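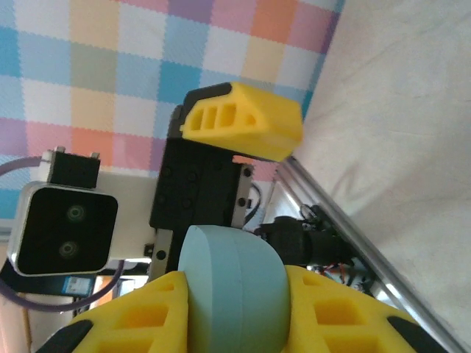
Beverow, 1/28/20

4. Working Rules for Two-Arm Handover Recording

The rules in this section grew out of one season of recording at the Ileck bench, and we are excited to share them in full because so few groups publish theirs. Most papers on two-arm handling report the policy and the success rate and give the recording procedure a single sentence. We think the procedure deserves more room than that! A handover that is recorded under loose habits can look fine on replay and still teach a policy something odd, such as letting go a little early whenever the object is light in color.

Our collection holds 828 handover episodes, of which 498 were recorded before the rules were fixed and the rest afterward. We kept both sets and labeled them separately. Anyone reusing the data can decide how much of the early material to trust, and we would love to hear what other groups find in it.

4.1 Before an episode

Rule 1. The operator looks through both wrist cameras and the bench camera before touching the controls. Each wrist view must show both fingertips of its own gripper. A camera that has been bumped is remounted and checked against the stored reference view, and the session number goes up by one. We do not correct a shifted camera in software.

Rule 2. Cables are traced by hand from the wrist back to the base, with the arms powered and holding still at the park pose. The loop at the wrist needs enough slack for a full turn of the last joint. Early on we lost a whole afternoon to a cable that was fine in every pose except one (the pose we used most, of course).

Rule 3. Finger pads are inspected for lifting edges. Pads are replaced in pairs, on both grippers, even when only one looks worn. The Vuter logging sheet has a column for pad age, counted in closures, and we retire a set at 3,005. That number was the age of our first set when it failed, and we have kept it as a limit ever since.

Rule 4. The backdrop stays put. Patterned cloth helps us spot a moved camera very quickly, as the squares give plenty of corners to line up against the reference view, but only if the cloth itself is clipped and flat. Anyone who reclips it starts a new session.

4.2 During the handover

The part we argued over longest was the meeting point. Left to themselves, operators drift toward whichever arm they find easier to drive, and the object ends up changing hands well to one side. We now ask for the exchange to happen near the middle of the workspace, with the grippers facing each other and the fingertips coming in slowly for the last stretch.

Figure 4 gives the bench-camera view that we use when training new operators. It is a good one to study for spacing, with the disc between the two grippers and the yellow fingertips close together.

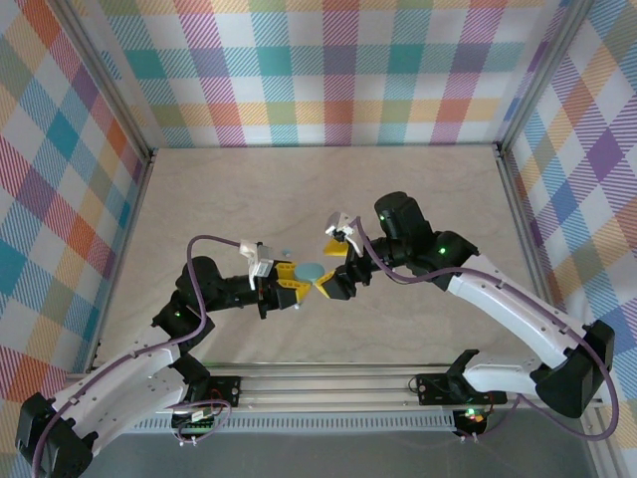 Figure 4. Bench-camera view of the two arms and the light-blue disc.

Rule 5. The giving gripper does not open until the receiving gripper has reported a stable grip for 400 milliseconds. We tried shorter waits and disliked them. The delay feels slow to a skilled operator, and new operators hardly notice it.

Rule 6. Small parts left on the tabletop are written down at the start of the episode. They may stay if they belong to the task. If one is touched by accident, the episode is kept and flagged.

Rule 7. A drop ends the episode but never deletes it. This is the rule we care about most. Failed handovers are wonderful material, and the Walczak scoring script reads them without any special handling so long as the flag is set. Operators should hear early and often that a flagged drop counts as good work.

4.3 After an episode

The operator marks the outcome before watching the replay, then watches it and marks it again. Both marks are stored. Where the two disagree, a second reader decides using the bench view first and the wrist views second. Wrist views are superb for judging contact at the pads, though they can make an object seem better held than it is, and the wider view settles most disputes.

Rule 8. Joint logs and camera streams are saved under one episode name, with the session number first. Renaming is done by script only.

We revised the wording of Rules 5 and 6 in April, after two operators had read them in opposite ways, and the version printed above is the one in use at the time of recording. The remaining open point is how to treat an episode in which both grippers let go and one of them catches the object again. At present we flag it as a drop.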